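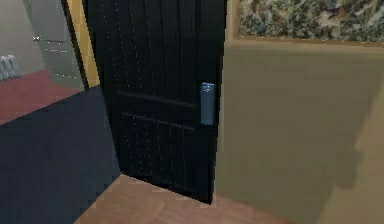 Interior door drifts open, hinges replaced

Nilton Tello
Hung a solid slab door in the hallway in January. Left at any angle, it swings open until it meets the stop. I replaced all 3 hinges and nothing changed. The latch lines up fine. Is the jamb out, or is the slab too heavy for these hinges?

Poltirier
The jamb is out of plumb. Put a long level on the hinge side, both faces. Loosen the top hinge, slip a cardboard shim behind the jamb leaf, retighten and test -- one shim at a time. Check the latch again afterward, as the gap at the head will change.

lullis_236
Mine did that. Bent a hinge pin slightly with a hammer, put it back in, fixed.

Watkins
A bent pin adds friction and will hold a light door. On a heavy slab it wears loose. Weight is not the cause of drift, though it does make it faster. Plumb the jamb first.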